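# Sikov gripper faults: FAQ

Applies to the two-arm cell at Malbridge, controller software 876. Updated in September.

**What is the fault?**

The gripper stops reporting its position and the controller goes on using the last value it received. If that value was "open," the arm will start a move with the real finger position unknown.
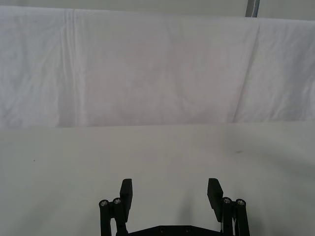

The status light stays green during the fault. Check the position log instead. A reading that repeats for 100 cycles while a close command is active counts as a fault.

**Can I clear it by restarting the controller?**

Only for a short time. On the Bellamy test, the fault came back after 2 restarts. Reseat the wrist connector with the power off, then run the open and close check with nothing between the fingers.

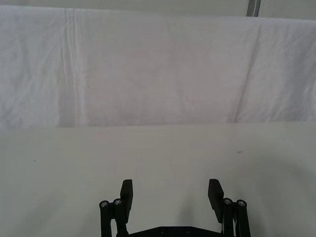 Redham asked whether the check could be run at full speed to save time. It cannot. Dropped readings are harder to find at speed, and the stop distance is longer.

**What if the arm is holding something when the fault appears?**

Press the stop button. Do not send an open command. The fingers may release at once, or the command may be stored and carried out after the reset. Support the object from below before power is removed, and keep hands out of the space between the two arms. Bottles must be empty for all tests until the fault is closed. 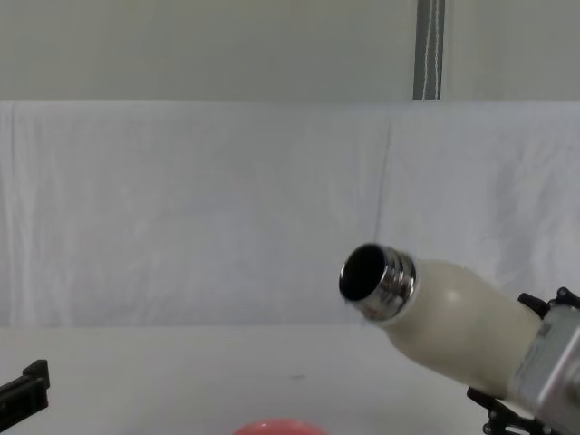
*Bottle held by the gripper, cap off.*

**When can the cell go back into use?**

After 100 open and close cycles with no repeated readings. Save the log with the fault report.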